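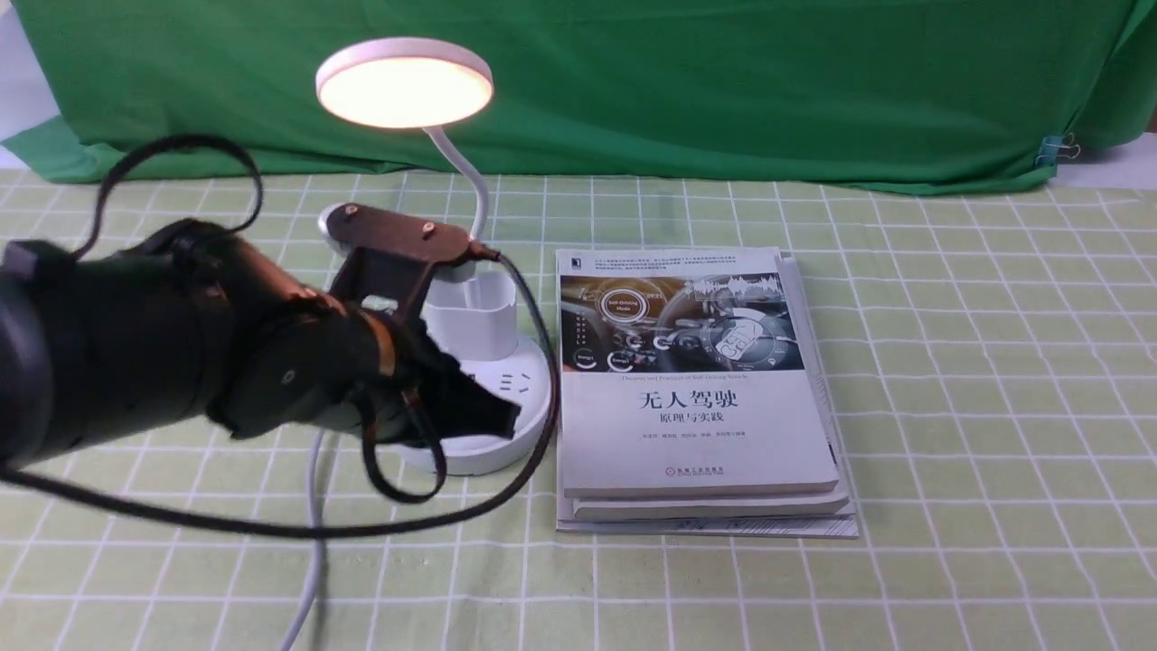
Stop blaming the model and go look at your timestamps, wrote one reader after our March piece on desk-scale manipulation. Two lines, no greeting, a link to a bug tracker. Fair enough. We went and looked at timestamps.

Clock trouble, software column, 2025-04-26

Skitent has the second floor at Henriques, over a print shop. Small team, mostly control people, one long whiteboard that hasn't been erased since winter. The job they keep coming back to is a power button. Find it, get a finger on it, push, back off. Desk lamp nearby, books, cables. Ordinary clutter, the kind a planner hates.

The stack goes like this. Head camera gives the rough pose. Wrist camera takes over for the last stretch. Turer, the planner, spits out a path, and a small control loop running at 200 Hz chases it. In between sits Usis, the in-house message layer, which everybody on the floor complains about and everybody has patched at least once.

Usis was the problem. Well, one of the problems.

Every message in Usis gets a stamp. Good. Except the head camera driver stamped on arrival and the wrist driver stamped on exposure. Two meanings, one field name. On a quiet machine the gap was small and the planner shrugged it off. Load the machine up, start recording, open a viewer, and the gap went to 52 milliseconds. Arm moving, target estimate stale, finger lands next to the button. Or on the rim. Or the planner decides the cable has jumped and replans from scratch, which looks like the arm losing its nerve.

They had spent most of a month tuning gains. Gains were fine.

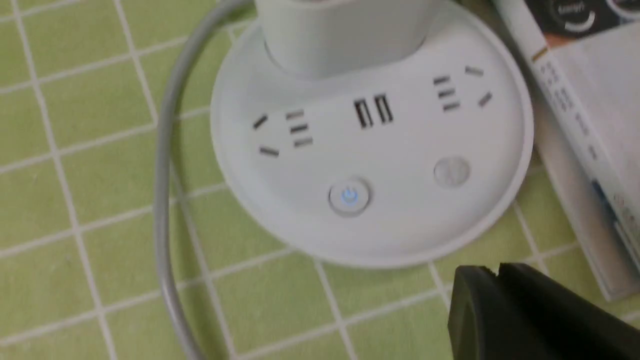
The close-range view has its own headaches. White plastic on pale green, soft edges, very little for a feature matcher to hold on to. The detector liked the grid lines on the tiles a lot more than it liked the hub. So the pose estimate would slide along the grid, one square at a time, very confident. Confidence scores stayed high the whole way. The fix was crude: mask the cloth, fit an ellipse to the hub, then search for the button inside the ellipse only. Someone at Skitent called it 2009 computer vision. It works better then what it replaced and it runs on a CPU.

Then the replay tool, probably the most useful thing on the floor. Takes a log, feeds it back through perception and Turer with no arm attached, and lets you shift any one stream in time. Slide the head camera late, see what the planner does. Slide it early. They ran nearly 600 logged attempts through it over one weekend, and the misses lined up with the clock gap so neatly that teh argument about gains just stopped.

What changed after that: one stamp, exposure time, everywhere. Turer refuses any pose older than a set limit and holds position until a fresh one shows up. Holding looks dumb on video. Visitors ask if it crashed. The team likes it anyway.

Cables are still bad. Turer treats them as fat static tubes, so a loop of cord in front of the target eats most of the free space, and some perfectly reachable approaches get thrown out. There's a branch with a softer cost for cable contact. Not merged. The test set for it is 200 layouts, labeled by hand, and a few of the labels are disputed.

Our reader got a copy of the plots. The answer came back inside the hour, one line again: now check the gripper driver. Skitent did. It stamps on arrival.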